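Kivden Releases Revised Phrase Origins Database

ASLOW, Sunday, June 24, 2018 — Kivden, publisher of language reference works, today released the second edition of its database of English idioms and proverbs. The edition contains 1,079 entries, of which 254 are new.

Each entry gives the current meaning of the phrase, the earliest known citation in print, and a note on regional use. Where the origin is disputed, competing accounts are listed in order of supporting evidence. Entries that rest only on oral tradition are marked as such.

The editors rechecked 911 citations against page scans supplied by the Araya newspaper archive. Earlier datings were found for 100 phrases, most of them nautical or agricultural. Superseded dates remain visible in the revision history of each entry.

Search now accepts partial phrases and variant word order. Spelling variants — British and American — resolve to a single entry. Existing links to first edition entries will continue to work.

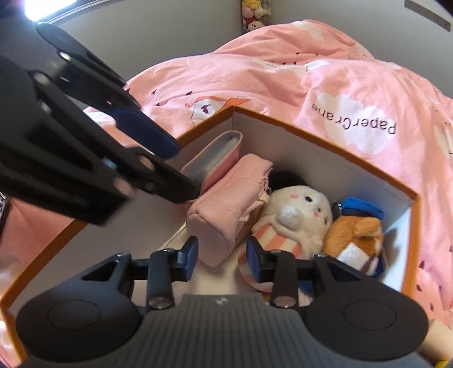

Open white box with orange-edged rims.

The database is available by subscription to libraries and schools. Current subscribers receive the new edition at no added cost. A print edition, set in two columns with a keyword index, will be issued in September under the Jiststead imprint.

Corrections and earlier citations may be submitted through the form at the foot of each entry. Submissions must include the title, date and page number of the source.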